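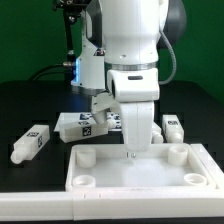

Nov 3, 2023
Notebook, block and tray work, table by the window

I write this in the afternoon while I still remember the order of things.

The main subject today was the white blocks with the markers. Last week in October we agreed with Vega Carrasco that every block gets a marker on the top and another one on a side or end, so it can be found also when something stands in the way of one of them. I printed a new sheet and did the remaining blocks after lunch. The cutting takes longer than the sticking. I leave a white border around the black square; when I cut too close, the marker is read badly against the black table.

Sticker notes:
Clean the plastic with alcohol and wait until it is dry.
Put down one edge first, then press with the thumb to the other side.
Do not pull off and use again. The corners come up after a day.

The plastic from Dillitz is a little more shiny than the old one from Brondura. With the lamp on the left I get a bright spot on the top faces, and the marker disappears for certain angles. I turned the lamp to the wall and it is better. A mat spray could also help, but I want to ask Vega before I spray anything.

Peg block: the peg was too tight in the hole of its partner. I sanded it with 3000 paper, which was too fine and did almost nothing, so I will look for something coarser on Monday. Please do not force it with the hammer, the last one has a crack from that.

Flat board with the row of markers: it must stay behind the blocks and lie flat. I checked it with the steel ruler, there is a small bend at one end. For now I accept this. If it gets worse, the spare is in drawer 51, under the Pacheco catalogs.

Green background: one fold still visible this morning, low on the right. I steamed it from the back side.

White tray: wiped. It moves when somebody leans on the table, so I want to put 2 strips of rubber under it.

To order from Zeltthorpe: sticker paper, rubber strip, alcohol. Use account 314, not the old one.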